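Chapter 3
Packing and Unpacking

Start with the bag. Most people don't, they start with whatever's heaviest and hope. Kedir Derese ran the gift counter at Vemel for 16 years and his rule was short – look in before you put in. Tissue goes up the side, soft things can sit deep.

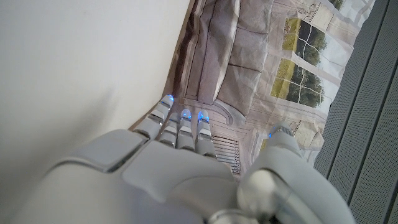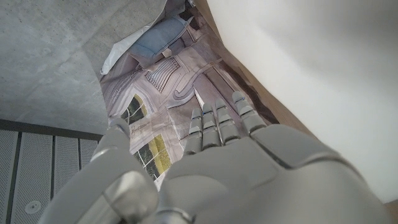 Second picture: patterned paper bag, white tissue tucked along the inner edge.
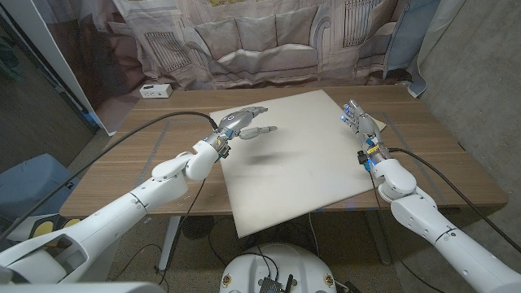

Clear a surface next. Any table will do, doesnt need to be big. Keep cords off to one side if you can. Hard items first, then soft, then paper in the gaps. Don't crush the handles.

Unpacking is the same job backwards, only slower. Fold the tissue and keep it, you'll want it agian in section 3. Lalit Mittal's method for odd-shaped parcels is on page 122 – read that before excercise 17.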